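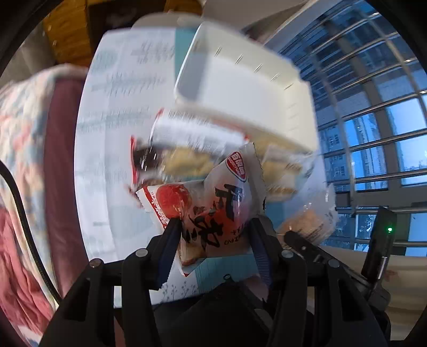
Why do snack packets blow up like a pillow when we drive over the mountains, and could one go bang in my lap? Hamish Shearer wants to know, and would like an answer before February please, when his family drives over Bolska Pass again.

Good question Hamish. Quick answer: it can swell up a lot, and once in a while one does pop. Mostly a seam lets go with a sort of phut. Crumbs everywhere. Long answer coming up.

Air is heavy

Sounds silly. You can wave your arm through it. But air has weight, and there is a huge pile of it above your head, going up and up for kilometres. All that air presses on everything. On the roof, on the dog, on you. You don't feel squashed, your body pushes back just as hard.

We call the pushing air pressure.

Down at the beach you are at the bottom of the pile. Lots of air on top, lots of push. Climb a mountain and some of the pile is now below you. Less air on top. Less push.

Hamish's family starts in Galbraith, right on the coast. Top of the pass is nearly 2000 metres up. By then the air is pushing about a fifth less than it did back at home. Your ears notice! Thats the popping. Yawn or swallow and a little air sneaks out of the space behind your eardrum, and things feel normal again.

A packet can't yawn

It was sealed shut at the factory with gas inside. Down low, the gas inside pushes out, the air outside pushes in, and the two are about even. Up high, the outside push drops. The gas inside is still shoving away the same as ever, so the sides of the packet bulge out until the two pushes come closer to matching.

No new gas got in. None was made. Same gas, more room. Lots of people get this bit wrong, grown-ups too.

And on the way down it all goes backwards. The packet goes saggy again. If you packed it up at the top of the pass, it would look sort of sucked in by the time you got home.

So what gas is it?

Mostly nitrogen, for chips anyway. Nothing fancy — you are breathing it now. Nearly four-fifths of ordinary air is nitrogen. The other big part is oxygen, and oxygen is the trouble maker. It gets at the oil in food and slowly makes it taste stale and a bit like old crayons. The proper word is rancid. Say it out loud, it sounds how it tastes.

At the factory a machine puffs nitrogen in and pushes most of the oxygen out just before the top gets sealed. The puffed-up gas does a second job too, it's a cushion. Chips without a cushion are chip dust.
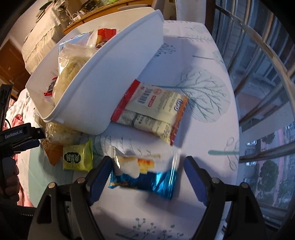
Soft things such as buns and cakes have a different worry. They dry out, or they go mouldy. Mould likes oxygen. Some bakeries mix in carbon dioxide, the gas in fizzy drinks, because it slows mould down. Some put in a tiny sachet that soaks up leftover oxygen. Don't eat the sachet.

Why are some packets shiny inside?

Plastic looks solid but it has gaps in it far too small to see, and gas can creep through very slowly. Metal is much better at blocking it. A lot of chip packets are plastic with an incredibly thin coat of aluminium on the inside, way way thinner than a hair. It stops light as well. Light makes oil go off faster.

Clear wrappers let you see what you're getting, and that's nice for a cake. Often they are for food that gets eaten sooner. Not always though, there are clear plastics that are pretty good at blocking gas.

The bad news about shiny packets is they are hard to recycle. Plastic and metal stuck together, tricky to get apart again. Check what your own town takes. Rules are different all over.

What about heat?

Yes, heat does it too. Warm gas pushes harder than cool gas. A packet left on the back window of a parked car gets puffier without going up any hill at all. Hot car plus high road, that's when you might get your phut, Hamish.

And planes? The cabin has air pumped into it, but not quite as much as on the ground. It's a bit like sitting on top of a mountain. So your packet swells up there as well. Drink bottles do it too, have a careful look next time. Open them slowly.

Try it yourself

You need 2 balloons, a fridge and a piece of string. No mountain needed.

Blow up both balloons to the same size, not too full. Tie them off.
Wrap the string round the fattest part of each one. Mark the string with a pen.
One goes in the fridge. One stays on the table.
Wait an hour. Go and do something else.
Wrap the string round again, quick, before the cold one warms up.

The fridge balloon should come up a little short of the mark. Leave it out for a while and measure again. What happened? Write it down before you forget, scientists do.

If you are going on a mountain drive, try this one as well. Take an empty plastic bottle with a lid. At the top, open it, then screw the lid on tight. Hold it in your lap all the way down and listen. Crackle, crackle, dent. You've caught some thin mountain air and the thick valley air is squashing it.

Words to know

Air pressure: how hard the air pushes on things.
Nitrogen: the gas that makes up most of the air.
Oxygen: the gas we need to breath, and the one that makes chips go stale.
Rancid: when fat or oil has gone off.
Seal: the join that keeps a packet shut.

Next time: why toast lands butter side down (does it?). Send in your questions, with your name and your town. Ulton kids, we got yours about the foggy bathroom mirror, its in the pile.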